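Shade on the Walk to School: What We Found in Zoltham

Si-eun Ham and Lingyun Tian
Geography project, final report

Why we picked this

We both walk to school, and by July the two of us had been grumbling about the heat for weeks. Si-eun crosses the Geum estate, which is full of big old trees, and Lingyun comes up through Skarton, where there are hardly any. Our walks are almost the same length, but one of us always arrived pink and puffing! So when we were told to choose a question about our own area, we knew straight away. How much shade do people get on foot in Zoltham, and does it change which way they walk?

What we did

We chose 28 short stretches of pavement, half in Geum and half in Skarton. Each stretch was 50 paces long (Lingyun's paces, as they are more even than Si-eun's). We walked every one three times: before school, at lunch and at four in the afternoon. At every fifth pace we wrote down S for shade or N for no shade. If the sun was behind a cloud we waited, and once that meant sitting on a wall for so long that we ate both our lunches.

We also left a paper survey in the school library and at the Zunomis bakery, whose owner very kindly let us tape a box to the counter. We got 187 back, far more than we had dared to hope for. Five had to be left out as the route question was blank.

Results

Geum had more shade at all three times of day, which we expected. The surprise was the morning. Skarton did quite well before school, when the sun is low and the houses throw long shadows over one side of the road. By lunch those shadows had shrunk to a thin strip against the walls, and you would have to walk sideways like a crab to stay in them.

Trees kept working at lunchtime. Walls and fences mostly didn't. Our best stretch of all was under a row of limes behind the Geum allotments, where we wrote S at every single mark on all three walks. We may have cheered.

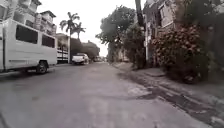 The survey answers were great fun to sort. Lots of people said they cross over to the shady side even when it means crossing back again later. Older people were more likely to say they change the time they go out, and people our age were more likely to say they just walk faster. One person drew us a map of a detour 600 metres long that passes every bench in Skarton, and we have since tried it and can recommend it.

Problems

We only measured in dry, bright weather in one month, so we can't say anything about winter. Marking S or N was hard under thin leaves where the light was speckled. We decided that more than half covered meant S, but we only made that rule on the second day and had to redo four stretches.

What we would do next

We would love to take temperatures on the ground as well as counting shade. Lingyun wants to compare tarmac with paving slabs, and Si-eun would like to go back to the same 28 stretches in autumn once the leaves are down.

Thank you to everybody who filled in a survey, and to the bakery for the free buns.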